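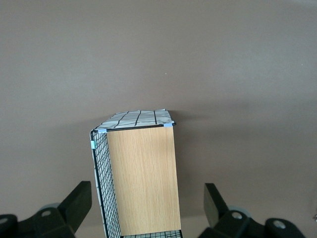 Kyrylo Palamarchuk asked under our last post whether the Harkton Public Library still plans to drop late fees, or whether the idea was put off again after the spring meeting.

The plan is going forward. The Library will stop charging daily late fees on books, magazines and audiobooks. The posts in this thread explain what will change, what will stay the same, and what cardholders need to do. Most cardholders need to do nothing.

Posted September 18, 2018, on behalf of the Harkton Public Library. Please read the whole thread before calling the front desk. The phone lines at both the Main Library and the Kerr Street Branch have been busy this week.

What is ending: the daily charge on items returned after the due date. This applies to adult, teen and children's cards alike. It applies to items checked out at either building, and to items returned in the outside book drops.

What is not ending: due dates. An item is still due on the date printed on your receipt. Other readers are waiting for many of these books, and we ask that you bring them back on time or renew them.

Renewals stay at 3 per item, as long as no other reader has placed a hold. You may renew at the desk, by phone, or through your online account. A renewed item keeps its place on your card and does not count as a new checkout.

Old late fees will be cleared from all accounts. At the last review, 1,426 cards in our system were blocked because of late fees alone. Those cards will work again without a visit or a phone call.

If your card is blocked for another reason, such as a lost item or an address we could not confirm, it will stay blocked until that matter is settled. Staff at either desk can tell you which reason applies to your account. We are not able to discuss accounts in replies to this thread.

Lost and damaged items will still be billed. An item is treated as lost when it is 100 days past due. The bill is for the price of the item only. The old processing charge has been removed.

If you find a lost item after you have been billed, bring it in. When the item is in good condition, the bill will be removed. When you have already paid, the amount will be returned to you by check. Please allow time for the check to be mailed from the town office.

Several readers have asked about replacement copies. The Library accepts a new copy of the same edition in place of payment. Please speak with Yevhen Hnatiuk in Circulation before you buy one - large print and library-bound editions are not the same as store copies, and we would not like anyone to pay twice.

Items borrowed from other library systems are a separate case. The lending library sets its own rules, and any fee it charges will be passed on to the borrower. These items carry a paper band on the front cover. Please leave the band in place.

Museum passes and the items in the Monder Room tool collection will also keep their present fees. There are few of them, and a late return often means that a family with a reservation goes without.

A reader asked how the Library will make up the money. Late fees have been a small part of our income for many years, and a good deal of staff time went into collecting them. The budget approved for this year does not depend on them.

Notices will still be sent. You will receive a reminder before the due date and another after it. To choose between e-mail and a letter, update your account or fill out the short form at either desk. Text message reminders are planned for December.

Parents and guardians - children's cards that were set aside because of old fees may be used again. If the card itself has been misplaced, a new one is free. Please bring something that shows your current address.

Questions about the new rules may be left under this post or at either desk. A printed copy of the full policy is available on request, in regular and large type.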